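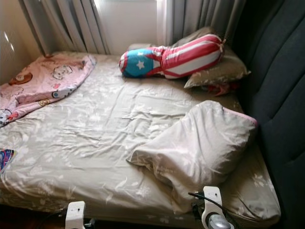 Corinne Westby

Move-in safety check, furnished one-bedroom, Stanholm building, second floor rear
Checked 9 January 2022

I go through the same list every time I take on a furnished place, before I sign the inventory. It takes an afternoon. The apartment is 496 square feet on the lease. Items are marked OK, FIX or WATCH, with a comment where there was something to say. A copy went to the rental office at Clarnness.

ENTRY AND HALL

Front door closes and latches without a push: OK
Deadbolt turns from inside without a key: OK
Door viewer clear: FIX. Painted over. A little solvent on a cotton swab should do it.
Hall light works from both switches: WATCH. The far switch has to be pressed twice some of the time.
Path to the door clear of furniture: OK after moving the shoe bench to the other wall.
Smoke alarm in hall sounds when tested: OK. Date of manufacture on the back is within ten years.

KITCHEN

Range knobs click off firmly: FIX. Left rear knob slides past off and back to low. I have left it pulled off the stem until it is replaced.
Anti-tip bracket on range: FIX. Missing. I could tilt the range with one hand on the open oven door.
Outlets by the sink are GFCI and trip on test: OK
Hood filter: WATCH. Greasy. Soaked it overnight and most of it came off.
Fire extinguisher present, needle in the green: OK. It was behind the trash can, so I moved it to a hook beside the door.
Under-sink shutoffs turn: OK for cold. Hot is stiff and I did not force it.
Loose cords near the cooktop: OK

BATHROOM

GFCI trips and resets: OK
Exhaust fan holds a sheet of toilet paper to the grille: FIX. It drops straight off. The fan is a Gratetti and the cover comes down with two clips, so I will try cleaning it first.
Hot water temperature at the tap: WATCH. 128 F after three minutes. I asked for it to be turned down to 120.
Grab bar by the tub takes weight: OK
Toilet does not rock: OK
Caulk along the tub: FIX. Split at the faucet end.

BEDROOM

Window opens fully and stays open without a prop: OK
Window can be reached to get out: WATCH. The bed is in the corner under the window, so you would be going over the mattress. I can do that. Someone with a bad hip could not, and I would turn the bed if a guest like that were staying.
Window stops or guard: FIX. With the mattress at that height below the sill, small children need a stop fitted. Screens do not count.
Blind cords: OK. None hanging.
Outlets behind the bed: OK. Pulled the bed out to look. No plug crushed, no power strip.
Mattress tag and seams, for bedbugs: OK. Checked with a flashlight and a bank card along the piping.
Smoke alarm inside the bedroom: FIX. There is only the one in the hall. Asked the office in writing.
Space heater: none supplied. If I bring mine it stays three feet from bedding.

LIVING ROOM

Bookcase fixed to the wall: FIX. Strap is there but screwed only into drywall.
TV stand stable: OK
Outlets hold a plug firmly: FIX. The one by the radiator lets go. Do not use.
Radiator valve: WATCH. Hisses for a while after the heat comes up. No water on the floor.
Carbon monoxide alarm: OK. Plug-in type with a battery backup, tested.

PANEL AND UTILITIES

Breakers labeled: FIX. Eight are labeled and the rest are blank. I worked out the blanks with a lamp and wrote them in pencil.
Kitchen counter circuit: OK, 20 amp.
Bedroom and living room share one 15 amp breaker: WATCH. The heater and the vacuum cannot run together.
Water heater relief valve has a discharge pipe: OK. The label gives the element as 3000 watts. No rust at the base.
Main water shutoff: OK. In the hall closet behind the coats. Tied a red tag on it.

OUTSIDE

Rear stairs lit: FIX. Bulb out on the landing.
Handrail firm: OK on the upper flight. Lower flight has one loose bracket.
Walk salted: OK

To be done before anyone sleeps there: bedroom alarm, anti-tip bracket, range knob, landing bulb. The rest can wait for the regular repair visit. Next full check in September, before the heat goes on.

Comments (4)

rearstairs: The range bracket was missing in ours too, same building. The office had a box of them. Ask for the long screws, the short ones don't reach the stud.

gaskets_and_so_on: Stiff hot shutoff, work it a quarter turn each way a few times and have a bucket under it. If it weeps at the stem afterward the packing nut wants a small tightening.

Haddad Locksmiths: Solvent can cloud a plastic viewer lens. Check if yours is glass first. A new one is cheap.

Corinne Westby: Plastic, so I ordered a new one. The landing bulb has been replaced. Still waiting on the alarm.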